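**Folding tees with big prints: logo in or logo out?**

**quiltedpear**
Hello all! I finally cleared out the hall closet over the long weekend (it took most of a pot of coffee and one very bad podcast), and now I'm down to the T-shirts. I fold everything into thirds and stand it up in the drawer, which I love, except that half our shirts have writing across the chest and I can never decide whether the print should face in or out. My sister says in, always, so the ink doesn't rub. I like being able to see what I'm grabbing. Who's right?

**mossybanister**
Out, out, out! I have a Musitz dresser with deep drawers, and if the words are hidden I end up unfolding five gray shirts before breakfast to find the one I want. The rubbing thing has never bothered me. Mine get washed inside out and dried on low, and the lettering on the oldest ones is still fine.

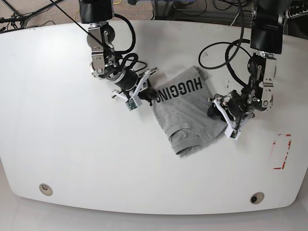

**Tuckandroll_10**
Print out for me too, with one warning about how small you go. I used to fold down to a little packet, and the thick part at the bottom always fought me. On a gray heathered tee like that one, with HUGGING in big black capitals, you can tell which shirt it is even upside down, so I'd leave the word on top and not worry about it being perfectly square. The creases down by the sleeve and hem are what I'd smooth before it goes in the drawer. One pass with the flat of your hand, from the collar down, and then leave it alone.

**quiltedpear**
Oh, I do go small! I have the narrow Ornell bins and they don't leave me much choice. Maybe that's half my trouble.

**lindenporch**
I'm going to disagree with everybody, kindly. Thick prints stick to each other in a hot closet. I live in a top-floor apartment, and last May I peeled two camp shirts apart and left a letter behind. Print in, with a bit of the plain back showing, and sort by color. You learn them faster than you'd think.

**mossybanister**
Two prints facing each other, sure, I'd believe that. Standing up in a row, though, each one leans on the plain side of its neighbor. Try it before you give up on it!

**lindenporch**
Fair point, mine were stacked flat. I'm still keeping my system, but I'll grant you that one.

**Tuckandroll_10**
If the bins are narrow, try halves and then thirds, and let the sleeves lie straight down the back so they don't bunch at one end.

**quiltedpear**
Did six that way just now and they stand up so much better, thank you! Words out for now. My sister is coming over at 2 and I'm leaving the drawer open.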